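Hand-held grippers: right jaw width freezing mid-session, 166 takes affected

Forum > Manipulation > Faults and safety

sorrelbank
Posted 16:42

Looking for ideas on a fault that has cost us most of a session.

We collect household demonstrations with a pair of worn grippers, Tremura units, one on each hand. The task at the moment is front-loading washing machines: approach, open the door, load, close, turn the knob, press start. Each take is one full attempt. The plan for this batch was 200 takes and we stopped at 190 when I noticed the numbers were wrong.

The pose tracking is fine on both hands. The jaw opening on the right hand is not. At some point in the take the value stops changing and stays where it was until the recording ends. On the next take it starts properly again, then freezes again. The left hand has never done it.

I ran a script over the batch afterwards and 166 takes have a frozen right width. Most freeze in the second half, when the operator reaches across to the control panel.

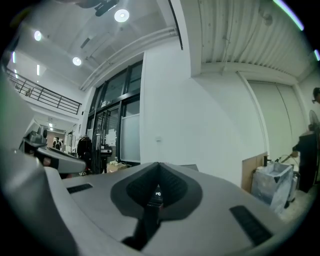

What makes it worse is that the recorder gives no warning. The last good value is repeated at the full rate, with fresh timestamps, so our check for missing samples passes every time. We only found out when a trained policy was run on the arm and it came in on the door with the jaws already shut. It pushed on the door instead of gripping the edge, the arm hit its force limit and stopped. No damage and no one was near it, but I don't want to see it again.

Things I have tried:
Restarting the recorder between takes. No change.
Swapping the USB ports on the hub. The fault stays with the right hand.
A different laptop. No change.
Moving the fan further away in case it was noise from the motor. No change that I could see.

Firmware is the same on both units. Has anyone had this?

pell_m
Posted 17:05

Cable. You say it freezes on the reach to the panel, so the cable is being pulled at the connector. The width sensor drops out and the board carries on with whatever it had last. Same thing happened on our set at the old unit in Pisesgate. We put a loop of slack at the wrist and it stopped.

sorrelbank
Posted 17:11

I did think of that but the video and the pose both come down the same cable and neither of them drops. If the connector was going I would expect to lose everything.

pell_m
Posted 17:18

The outer cable, yes. There is a second, thinner lead inside the housing on ours from the jaw sensor to the board. If the outer one is pulled hard the strain goes into the housing and shifts the board a bit. The inner lead is short and has no give.

quayside_dan
Posted 17:40

I'd be careful about settling on the cable this early. A hold-last-value on a sensor timeout is a software decision. Somebody wrote that. Whatever is causing the dropout, the recorder has no business writing a stale number with a new timestamp, and if it had put a blank in there you would have lost one take and not 166.

Can you get at the raw log from the board, before the recorder touches it?

sorrelbank
Posted 17:52

I can, but it is off by default and was off for this batch. I'll turn it on and do a few takes tomorrow morning.

Wajid Dhanial
Posted 18:20

I look after the rigs on the Anden project and we had this in August with the same make. Two separate faults in our case.

First one was as pell_m says, the inner lead. It is held by a small clip and on one of our units the clip had let go. With the jaws moving through a short range it was fine. With the wrist turned and the jaws squeezed hard it lost contact.

Second one was the recorder. quayside_dan is right about that. The driver has a setting for what to do on a timeout and it ships as "hold". Change it to "invalid" and the gaps show up as gaps. Your missing sample check will then catch them.

Before you open anything, do this with the unit on the bench and plugged in. Open and close the jaws slowly by hand while watching the live value. Then do the same with the wrist rolled to the outside and someone holding light tension on the cable. If the value sticks only in the second case it is mechanical.

tinplate
Posted 19:03

Coming at this from the safety side, and I know you said no one was near it, but I'd treat the arm hitting its force limit as the bigger problem of the two. You had a policy trained on bad data and the first sign of it was contact with the machine. What is the step between training and running on hardware? Is there one?

sorrelbank
Posted 19:15

There is a replay check in simulation, but it looks at the path of the hand and not the jaw opening. So no, not for this.

tinplate
Posted 19:21

Then that needs adding whatever the cause is. Compare the commanded jaw opening with what the task needs at the moment of contact. If the jaws are shut before the door has been gripped, refuse to run it.

quayside_dan
Posted 19:34

I don't agree that a rule like that is worth much. It works for this door. Next month they are doing cupboards or a fridge and someone has to write it again, and they won't. Fix the data at source and put a simple limit on the arm speed for first runs. That covers every task.

tinplate
Posted 19:49

Slow speed only makes the collision gentler. I want both.

quayside_dan
Posted 19:55

Fine, both, but the speed limit is the one that gets done.

marl_and_clay
Posted 20:30

Different point. How are the cables routed on the operator? On ours each hand had its own lead going down to a hub at the hip, and when you bend down to a front loader the slack that was fine standing up is suddenly in the wrong place. The right hand goes further, so the right cable pulls first. It would fit with your left hand never failing.

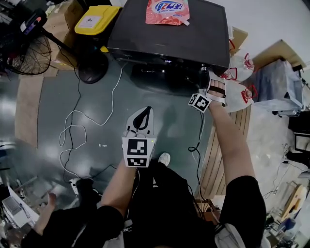 We ended up taking the lead up the forearm under two elastic bands and over the shoulder, then down the back. Operators complained for a day and then stopped. It also keeps the leads off the floor, and I'd look at the floor as well while you are at it. Power leads and data leads in the same bit of floor that somebody is stepping backwards over is how we had our only fall. She went down on one knee with a gripper on each hand and couldn't put a palm out. Bruised, nothing worse, but the grippers came off second best and so did the hub.

sorrelbank
Posted 20:44

Ours go to the hip, and the right one is the one that gets tight. The floor is not great either. I'll move the power strip and tape down what has to stay.

Sorry to hear about the fall. I hadn't thought about not being able to use your hands.

marl_and_clay
Posted 20:51

Worth having the operator practise letting go of them. Ours have a strap over the fingers and people don't get out of it quickly unless they have done it before.

sorrelbank
Posted 10:26

Results from this morning.

Raw logging on, timeout set to invalid. On the bench with no load on the cable, the right width tracked properly for as long as I cared to sit there. Wrist rolled out with light tension on the cable, it stuck within a few seconds. Released the tension and it came back. Repeated it until I was bored. The left unit did not do it at all with the same treatment.

Opened the right one. The clip is there but the lead was not in it. It was lying across the edge of the board and the plug had lifted on one side. The left unit has its lead seated in the clip.

So Wajid and pell_m were right about the lead, and dan was right about the recorder. With the setting changed the gaps are plain in the file and the check fails the take as it should.

One more thing I found. After reseating it, the fully closed reading is 3 mm out from what it was before. I have no idea whether it was wrong all along or whether I moved something.

Wajid Dhanial
Posted 10:41

Recalibrate after any time the housing has been opened. Closed, then fully open, then closed again. If the offset is still there after that, the sensor mount has shifted and I would send it back.

pell_m
Posted 10:58

Ruchti do a moulded strain relief that fits over the connector on these. Not cheap for a bit of rubber. We use a cable tie and a strip of foam and it has held.

quayside_dan
Posted 11:07

A cable tie on the outer lead is fine until it is tight enough to go through the jacket. Check it now and then.

pell_m
Posted 11:12

It's foam, then tie. It hasn't gone through anything.

tinplate
Posted 11:30

What are you doing with the 166?

sorrelbank
Posted 11:48

The hand poses and the video are good, so there was some talk here of keeping them and working out the jaw opening from the wrist camera. The jaws are in view for most of each take. I'm not keen. The freeze usually starts just before the part we care about, and I don't want guessed values mixed in with measured ones.

For now they are in a separate folder marked as not for training. The policy from that batch has been withdrawn and I have told the people who run the arm not to load it.

marl_and_clay
Posted 12:15

I would keep them for the approach part only. Cut each one before the freeze. The poses and the width are both real up to that point.

sorrelbank
Posted 12:22

That might work. The start of the freeze is easy to find with the script, it is the last time the value changes. I'd cut a second or so earlier to be safe.

quayside_dan
Posted 12:29

Careful with that. If the operator is holding the jaws still on purpose the value won't change either, and you will cut good data or miss the real start. You can't tell a held jaw from a frozen one without the raw log.

sorrelbank
Posted 12:37

Real sensor readings jitter a little even when the jaws are held. The frozen ones are the same number to the last digit. So I think it can be told apart, but I will check some by eye against the video first.

Recalibration done, by the way. The offset has gone. Cable is over the shoulder now and we are starting the batch again after lunch, with the arm on reduced speed for the first runs of whatever comes out of it. The jaw check in the replay is on my list.

tinplate
Posted 12:45

Move it up the list please.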